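Ticket: Demo recorder drops the wrist view partway through an episode
Project: Kadcombe kitchen set
Opened by: Elisa Russo
Opened: Saturday, February 13, 2021
Component: recorder / export
Status: Waiting on support

What is going wrong

Hello, and thank you in advance for reading all of this, I know I tend to go on a bit! We are collecting simulated kitchen demonstrations for a policy we want to train at Coltside, mostly simple moves between the sink, the counter and the dishes. The person driving does a task, the recorder writes the arm state and all the views, and the exporter packs the whole thing up as one episode for the trainer. It had been going along very nicely until we moved to the newer Hondel build.

Now the wrist view goes missing from some episodes. The outside views carry on to the end and the joint values look perfectly healthy, but the wrist stream stops early, and the exporter fills the gap by repeating the last good picture. There is no warning at all. We have over 95 episodes from this batch and I would hate to throw them out, but I would hate even more to feed the trainer a gripper view that has quietly frozen while the arm goes on moving.

What I have tried so far

I restarted the recorder between episodes. It seemed to help for a little while, and then the trouble came back.

I turned the water effect off in the kitchen, thinking the faucet stream might be slowing down the renderer. Two of the three test episodes I recorded that way still lost the wrist view, so I turned it back on.

I moved the output folder to the local disk, in case the network share was the bottleneck. No change that I could see.

I went back to the older Hondel build and recorded again. Those episodes were fine all the way through, but the older build doesn't save the object poses, and we do need those for the labels.

The log has one line that turns up in every bad episode and never in a good one: "wrist buffer full, reusing last". I'm guessing that's our culprit, but I couldn't find a setting for the buffer size anywhere in the Suominen exporter or in the recorder itself (and I did look, with two cups of coffee to keep me company).

Stills from the Kadcombe kitchen

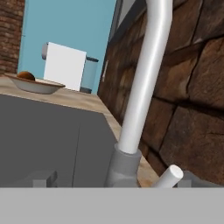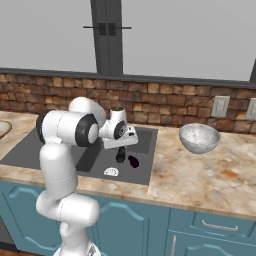
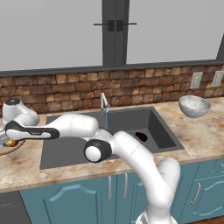
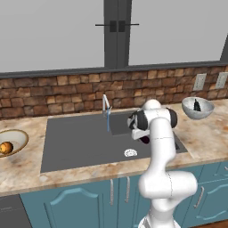 The first is a close view of the faucet with the gripper fingers in it, and the other three are outside views with the arm at the sink.

What I would like to ask

Is there a way to make the buffer bigger, even if it's a hidden setting? We have plenty of memory on the recording machine and I'm quite happy to edit a file by hand.

If a view does run dry, could the exporter mark those steps as missing, please, and leave it to us to decide what to do with them? A plain flag per step would be enough.

For the episodes we already have, is there a safe way to find the spot where the repeats begin? I was going to compare each wrist picture with the one before it, but the arm sometimes pauses while the driver thinks, and I don't want to cut out good pauses along with the bad repeats.

I've stopped recording on the newer build for now and left the bad episodes exactly as they were written, logs included. I can upload the shortest one along with its log if you tell me where it should go.

Thanks so much,
Elisa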